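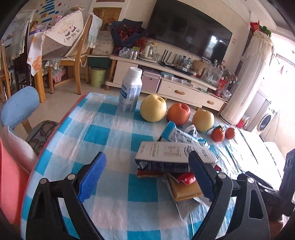
Stostier Wipe-Clean Checkered Tablecloth: three months in

I have wanted a proper checkered tablecloth since I was a kid, and I finally bought one! Mine is the Stostier in blue, turquoise and white, and after three months of meals, homework and groceries dumped straight out of the bag, I still smile when I walk past it.

First, the look. It's glossy, and I mean glossy. If you like the soft, matte sort of cloth that passes for linen, you'll want to keep shopping. I love the shine. Our chairs are a mixed bunch (light blue, coral pink, one that fades from grey to pink) and I was worried that a check on top of all that would be too much. The blues pull it together, and a bowl's worth of fruit set out on it looks so cheerful that I've stopped bothering with flowers. Mandarins with a leaf still on are my favorite against the turquoise.

Cleaning

I paid $20 and figured I'd get a season out of it. So far it has taken beet juice, candle wax, ballpoint pen and a whole mug of coffee. Everything but the pen came up with a damp cloth. The pen needed dish soap and some patience, and there is a faint line left near my husband's place that only I can find. Crumbs slide right off, which is wonderful until you remember that they slide onto the floor.

My neighbor Tyra Lindqvist has the Drirngate one, which costs a little more and feels thicker. We swapped for a week in May to compare. Hers hangs better at the corners and stays put when you lean on it. Mine was easier to wipe, and the colors are much livelier. She gave it back reluctantly!

The creases

My one real gripe. It ships folded into a tight square and the fold lines do not want to leave. I tried a warm hair dryer from underneath, then a night under a stack of atlases, and both helped a bit. But when the sun comes in on the right side of our table you can still see every line and wrinkle. If I were having company I'd care more. For everyday use, with half the table under packets and cartons waiting to be put away, I forget about it.

Size and edges

Measure your table before you order. The size chart on the listing is easy to misread, and I sent the first one back for being too short. The exchange was quick and friendly. Trim with ordinary scissors if you need to; I took a strip off one end and it hasn't frayed.

Would I buy it again? Yes, and I've already got my eye on the yellow check for the porch table.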